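Home | Stories | Essays | Submit | About
Reading time: 2 min

The Special

My sister-in-law had bought the lunch counter in Listthorpe without asking anybody, and now she wanted me to say it was a good idea.

"It comes with everything," she said. "Stools, dishes, the recipes."

"Whose recipes?"

"The counter's."

I asked to see the books. The man from Tierney, the agency handling the sale, had left a folder with a rubber band around it. According to the folder the place had served 276 lunches in September. I counted seven stools. I've kept accounts for other people's restaurants most of my life and I have never met a September like that one.

"They turn over fast," she said.

"They'd have to be thrown out the door."

She wiped the counter, which didn't need it. The whole room smelled of Purel and sesame oil. She had been in since five in the morning, moving the menu stands an inch one way and then back again. The old owner had told her that the stands were what did the selling. People sat down wanting soup, he said, and then they looked at the special and forgot about soup.

"And did you see anyone do that?"

"He told me about it."

"He was selling you a restaurant."

She let that go by. A truck from Olex went past outside and the spoons rattled in their holder. I opened the folder again. The rent was fine. The gas was high. There was a line for "menu, printing and display" at $232, paid twice in the same month, and nothing at all for fish.

"What's in the special?" I said.

"It's a secret until you order it."

"There's a picture of it on the card."

"Well, the picture doesn't tell you what's in it."

I had to give her that one. I bent down and looked anyway. I have been looking at food photographs for a long time and I trust them about as far as I trust a brother-in-law with a boat.

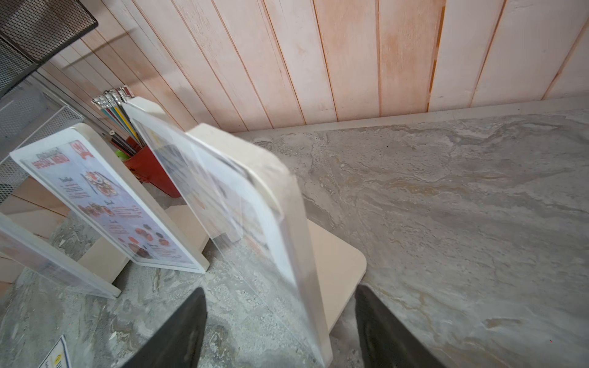 "Does the special cost more than the regular lunch?" I asked.

"Two dollars more, and it comes with tea."

"Tea costs you pennies."

"Then I'm making money," she said. "Isn't that what you came here to check?"

I sat on the end stool, the one that leaned. The clock said ten to twelve. She went behind the curtain and I heard a burner catch, then a second one. I got out my pencil and wrote "fish?" in the margin and drew a circle around it.

At noon the door opened and two men in work boots came in, sat down, and asked if there was soup.

Comments (3)

marrowbone: The fish line got me. I did payroll for a diner and it was always the missing line you had to worry about.

quietspoon: Not sure I believe anyone buys a restaurant without reading the folder first. Liked the boots though.

tin_lid: My aunt did exactly this. She still has the place and it still doesn't make sense on paper.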